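Cómo cuidar las bolsas de malla para que la cremallera no se atasque

¡Hola otra vez! En casa lavamos muchísima ropa delicada y las bolsas de malla no descansan nunca. Tengo cuatro en uso (dos de ellas de Nokura, las compré en noviembre) y a todas les acaba pasando lo mismo: la cremallera se pone dura y un día pilla la tela.

Lo primero, vacía la bolsa y extiéndela sobre una mesa lisa. Alisa la malla con la palma de la mano, del centro hacia fuera, hasta que la cremallera quede sin ondas. Yo antes lo hacía con la bolsa en el aire y era una pelea… 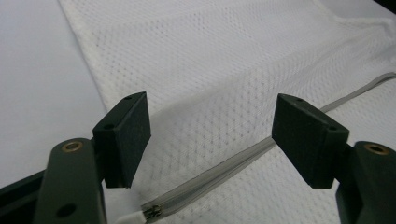
Luego sujeta la tela a los dos lados, cerca del cursor, y tira de él despacito, siempre en la dirección de los dientes. Si notas que se frena, para. Retrocede un par de centímetros, aparta la malla con la uña y vuelve a intentarlo. ¡Nada de tirones!

Si sigue dura, pasa un poquito de jabón seco o la punta de una vela por los dientes y abre y cierra unas cuantas veces. Después limpia lo que sobre con un trapo, que si no se queda en la ropa.

Para guardarlas, yo las doblo en tres con la cremallera cerrada y van al cajón de los calcetines. Y si se suelta una costura, dos puntadas con hilo de poliéster y a seguir lavando.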